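Setting the wrist view on the Steltetard simulated kitchen cell

The Tudomar gripper model loads with its wrist view pointing wherever the last person left it, generally at the wall. Put it right before you run a single grasp, or you will spend your afternoon tuning a controller that was fine all along.

Start with the arm parked at home and the scene paused. Open the wrist settings and type 60 into the field of view box. The box will accept 949 without a murmur, so check what you typed. Then tilt the view down until both finger housings show at the bottom, with the round mounting plate between them and a decent stretch of worktop beyond.
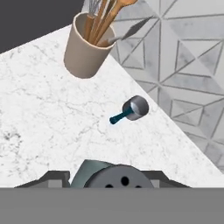

Ataahua Baxter
Simulation Cell Keeper, Delside

The measuring cup is the thing to line up on. Ours lies on its side on the marble, teal handle towards the gripper, well clear of the utensil crock. If the crock is closer to you than the cup, you have loaded the Wihongi layout by mistake — close it and don't save.

Next, the fingers. Set the closing force to 4 and the approach speed to 70, both on the panel's own scale, which matches no unit known to science. Unpause, jog the arm forwards in small steps and stop short of the cup. Watch the housings as you go. They should stay exactly where they are in the view while the worktop moves past. If they drift, the view is attached to the room and not the wrist, so go back and pick the wrist as its parent.

Save the pose under your own name. There are already three called "final", and one called "final use this", which you should not use.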